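June, evening

Drove out to the Kimville open day with Igor Trnka. The parking took longer than the signing in. Ľubica Zeman met us at the side door and gave us the outline: one arm, one table of toy kitchen things, four demonstration slots over the afternoon. We were put in the second. Each slot was 28 minutes, and Kalevi Mäkelä kept to it with a kitchen timer.

I had come to look at the wrist camera more than the arm. Igor wanted to know about the controller and got a leaflet.
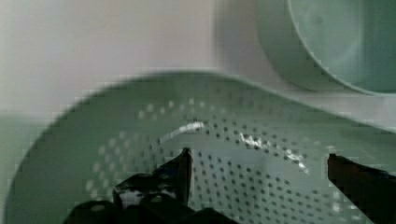
Wrist views are harder to use than the brochures suggest. The camera rides close to the work, so one item can take up most of the picture and there is little left over to judge distance by. Glare is the other trouble. On the pale green colander it lay right across the drainage holes in white flecks, and I would not want to be the one tuning an edge detector on that. I asked Kalevi whether they had tried a polarizing filter. He said it was on the list, behind cable strain relief.

Vlasta Hudec asked about grip force and was told it is capped in software. No figure given. I wrote that down to follow up.
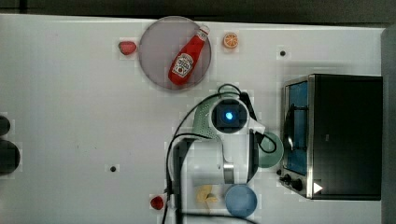
Igor thought the overhead view should do most of the planning, with the wrist view saved for the last bit of the approach. Ľubica said they use both throughout and let the model sort it out. I don't fully agree, but I have no data of my own to argue with – our Šimko cell at work has a single fixed camera and never handles anything but brackets. She offered to send the calibration procedure. They redo it every morning, and again if anyone leans on the table.
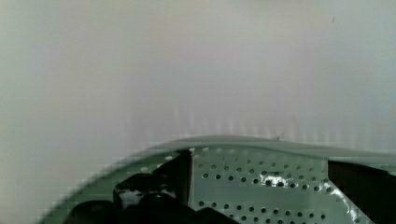
Questions ran over and the next group was already in the hall. Asked Kalevi about latency on the camera link and he quoted up to four frames on a bad day, less since they changed the switch. I would like to see that logged.

Coffee afterwards, weak. Picked up the Dekness catalogue for the mounting plates. Igor slept most of the way home. To do: write to Ľubica about the calibration sheet, check whether our lens thread takes a standard filter, and return Vlasta's pen.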